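I've been driving robots by remote for two years now, and I still come home some nights feeling like I've spent the day teaching a very strong toddler to wrap presents. I mean that kindly! It's good work. But I have opinions about how it gets done, and since the folks at Loncombe keep letting me have this space, you're going to hear them.

My main one is that we rush. Everybody in this business wants more runs per hour. When I started at Nondik there was a number on the wall and you chased it all day - reach, grab, place, reset, again. I got fast. I also got sloppy in a way I couldn't feel from the inside, because a robot learning from my hands doesn't know which of my moves I meant and which ones were me being bored. If I wiggle the wrist before I close the fingers, it learns the wiggle. If I drag a lid a little on the way over, it figures dragging is part of the job. I once watched a trained policy stop dead for a beat before each pick, and I knew exactly where that came from. That was me, checking the clock.

So when I moved over to Padoren and they let me pick how I wanted to run my station, I slowed way down. We were doing phone boxes at the time, two arms, one phone to a box. It sounds like nothing. Try it with a pair of grippers and no feeling in your fingertips, though, and you'll get very humble very quickly (I did, and I'd been cocky about it at lunch).

The thing about a phone box is there's hardly any slack. The phone has to go down flat into a tray that's barely bigger than it is, and if you come in at an angle, one corner catches and the whole box goes skating off. With your own hands you'd fix that without noticing. With the arms you have to decide what the second one is doing the entire time, and that's where people get lazy. They park it. I say a parked arm is a wasted arm. Bring it in close and let it be ready.
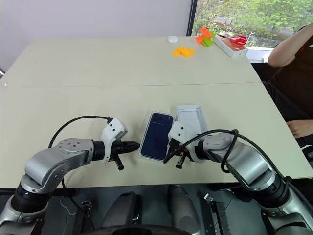 Ravn wrote in to disagree with me on this, and I'll give the argument its due: slow demonstrations teach slow robots, and a careful person who only ever shows the perfect version leaves the machine helpless the first time something slips. You need the ugly runs too, the ones where the box gets bumped and somebody has to recover, and you need a lot of them.

Okay, yes. I agree with half of that. Recoveries are gold, and I wish I'd saved more of mine back when I was deleting anything that embarrassed me. In August I did 148 runs of the same box task and the ones I'd most like to have back are the ones I tossed. But there's a difference between a fumble you recover from on purpose and a fumble you barely noticed because you were hurrying. The first one has a plan in it. I don't know what the second one has.

As for slow teaching slow, you can speed up a clean motion afterward. I've never seen anybody clean up a fast messy one.

The other thing I'd push for is more moving by hand, meaning you grab the arm itself and walk it through. Remote is comfortable, and you get a chair. But I learned more about where an elbow wants to go from one afternoon of pushing it around than from weeks on the controls. Let new people do that first, before they ever touch a remote, and let them take their time with it. My shoulders hated me the next day and I'd still do it again.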